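Four hundred and seventeen demos and I still like my gripper

February 2, 2026

I hit episode 417 last night, and I am way too happy about it. When I started the Culel project back in October I figured I'd get bored somewhere before a hundred. Nope! I look forward to it. I make tea, put on a record, and teach an arm to pick things up until my shoulder complains.

For anyone new: Culel is my name for the little policy I'm training, and Stivard is the folder of scripts that records everything (camera, joint angles, gripper opening, a timestamp on every step). I drive the arm by hand with a leader arm, and Stivard saves each run as one episode. The task is picking up a small item and putting it in a bowl. That's all it is, and it's plenty.

The biggest change this month is how I begin each run. My early episodes all started from nearly the same pose, and Culel learned that pose beautifully and nothing else. If I parked the arm two inches over, it just sort of dithered. So now I have 12 starting poses written on an index card, some high, some low, some tipped well over to one side, and I work through them in order. I do six runs per pose and then take a break. Half of them start with the fingers closed, which I had never bothered to record before.
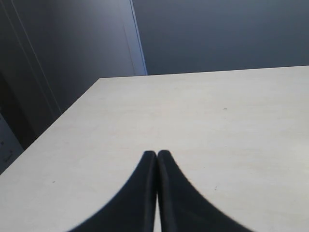 Do you need to record episodes where nothing gets picked up?

A few are worth having. I keep a small set where the arm moves around over the table, finds nothing, and goes back to its start pose. Without those, Culel would close on thin air and carry it proudly to the bowl.

I also stopped deleting my clumsy runs. If I miss a grab, back off, and get it on the second try, that stays in, because the recovery is the part I most want copied. I only toss a run if I bump the table or Stivard drops steps. Last night that was 2 out of the whole batch, my best yet!

Next up is lighting. I've been recording with the same lamp setting the whole time, and I'd like a morning set and a late night set before I train again. I also want to try the Rerlow fingertip pads, once I get around to printing the mounts. If you've swapped fingertips halfway through a dataset, please leave a comment and tell me whether you kept the old episodes or started over. I'm leaning toward keeping them.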